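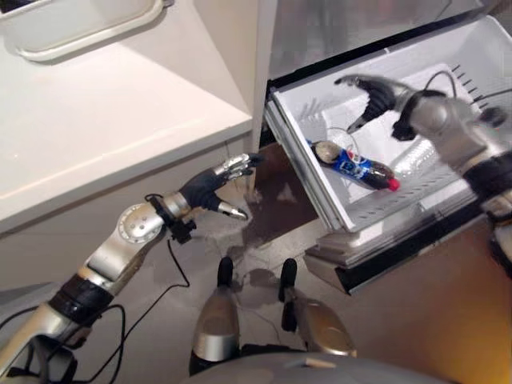
Figure 1. White refrigerator drawer in the open position.

3.2 Residue on drawers and storage bins

The Ovalmont survey covered 43 households, each visited on three occasions. Respondents were asked how often they washed the inside of the refrigerator and which parts they removed to do so. Most reported wiping the shelves when a spill was noticed. Drawers were washed far less often, and several respondents did not know that theirs could be taken out. 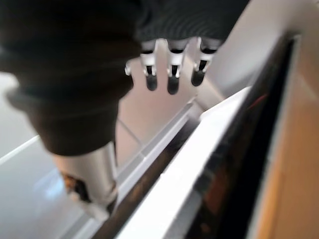 Residue was not spread evenly over the parts sampled. Smooth panels gave low readings in nearly all homes, including those where cleaning was infrequent. Higher readings came from places where two parts meet. Any object assembled from short rigid pieces offers such places, and the visible hinge joints between light plastic finger segments are of the same general type as the hinges on a butter compartment door. A cloth passes over the gap without entering it. Respondents who used a small brush had lower readings at these points, although the brush made little difference on open surfaces. 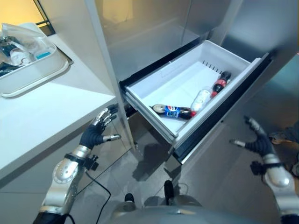
The contents of the drawer also mattered. Where drawers held unwrapped vegetables, soil and leaf fragments gathered along the rear wall and were rarely removed between visits. Where they held sealed drinks, readings were lower, and the residue found was mostly sugar from earlier leaks. Households that changed the use of a drawer from one visit to the next seldom washed it in between. The Shih scale, which scores residue from 0 to 1000, was applied to all samples so that drawers and shelves could be compared directly.
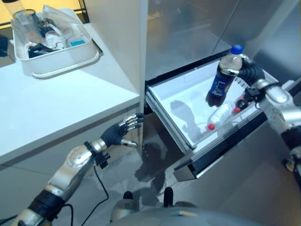
3.3 Limits of the survey

Cleaning habits were reported by the respondents and may be overstated. Two households withdrew before the final visit and were left out of the comparison over time. Door gaskets were not sampled, and the results should not be applied to them.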